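Início | Palestras | Oficinas | Arquivo | Contato

Notas para a fala "Dobrar para quê?"
Encontro de segunda-feira, sala de baixo. Falo depois da Yuk-lan Wei.

Abrir sem slide. Perguntar quem dobra as roupas de casa. Depois perguntar quem dobra as mantas. Esperar as mãos baixarem.

Dizer logo que não venho vender método nenhum. Passei o mês de setembro lendo o manual da Prirnix, aquele das 407 páginas, e saí de lá com mais dúvidas do que entrei. O manual promete que uma peça bem dobrada "se conserva". Procurei onde isso era medido e não achei. Achei muitas gavetas bonitas.

Primeiro ponto: tecido grosso não obedece. Quase toda demonstração de dobra usa camiseta de algodão fino, passada, sobre uma mesa clara. Ponham na mesma mesa um pano felpudo, pesado, e o retângulo perfeito abre sozinho assim que a mão sai. (Demonstrar com a manta que levo na sacola. Não ensaiar demais, é bom que dê errado.)

Segundo ponto: a cor. Pano cinza-escuro engole a própria forma. A gente procura a bainha com os olhos e encontra sombra, prega, mais sombra. Quem trabalha com isso acaba procurando a borda pelo tato, pela parte onde o material está dobrado sobre si mesmo e engrossa. O manual manda "localizar os quatro cantos". Boa sorte.

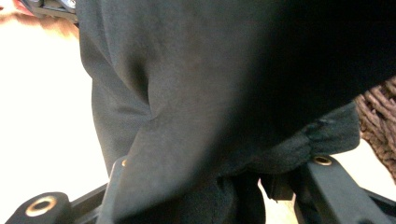
Terceiro ponto, e aqui vou um pouco mais devagar: por onde se pega. A Upendo Mutiso defende que se pegue sempre pela bainha e nunca pelo meio. Discordo em parte. Pela bainha a peça cai esticada e a gente enxerga o que tem na mão, concordo. Mas com peça grande o peso puxa tudo para um lado, e quem tem braço curto termina com metade no chão. Pegar um punhado do meio é feio, amassa, e às vezes resolve. Se alguém da plateia protestar, ceder o microfone. Três minutos, no máximo.

Quarto ponto: o preço da arrumação. A caixa organizadora da Pirnden custa perto do que custa uma manta nova. Guardei a minha lá dentro durante o inverno inteiro, que é justamente quando eu precisava dela. Contar a história da tampa só se o ambiente estiver leve.

Não citar a pesquisa da Nullville. Li duas vezes e continuo sem entender quem foi ouvido: falam em uns 800 lares e em nenhum lugar explicam como foram escolhidos.

Se sobrar tempo: enrolar em vez de dobrar. Também tenho reservas. O rolo ocupa menos prateleira quando fica quieto, e manta felpuda raramente fica quieta. Mostrar com a mesma manta, sem elástico.

Perguntas que devem vir: pelos e bolinhas (não sei, passar para a Yuk-lan), saco a vácuo (usei uma vez, não gostei), lavar antes de guardar (sim).

Fechar pedindo que cada um tente dobrar a peça mais pesada da casa, no escuro, e mande um bilhete contando como ficou. Recolher a manta antes do café.

Última atualização: setembro

Oyelaran Oficinas | Fale conosco | Todos os direitos reservados | Voltar ao topo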